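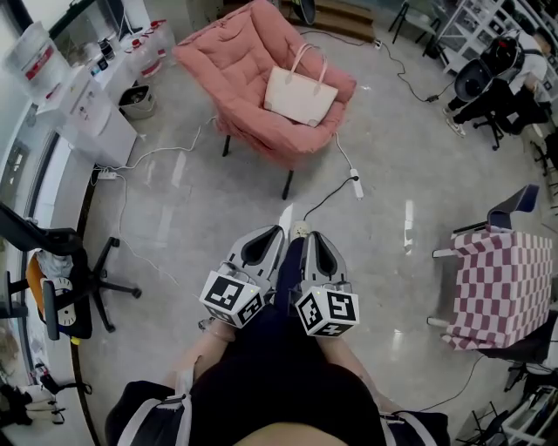
The pink chair, bag still on it.

By September they had me saying please to it. "Please fold the shirt," I'd tell the machine, and Cluredari would think for 42 seconds and hand me a knot.

"It's better than my husband," said Sowmya Naidu, who had come over from the Dundby office to see what her money was buying.

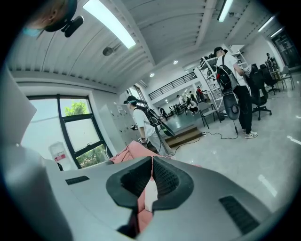 Folding is the one chore I'd pay to be rid of – dishes I can stand. I told Sowmya so while she squinted at the pink cloth bunched up between the black finger pads. "Is that folded?" she asked. I said it was held. She wrote that down, and I didn't like how long it took her.

"And 400 of these by spring?"

"Maybe 4," I said.

She laughed, picked up her coat and folded it over her arm – 2 seconds, not even looking. I went back in and said please again.

Print this story
E-mail this story

More fiction
The Gellport Ferry
Mrs. Subramaniam Buys a Mop
Night Shift, Aisle 4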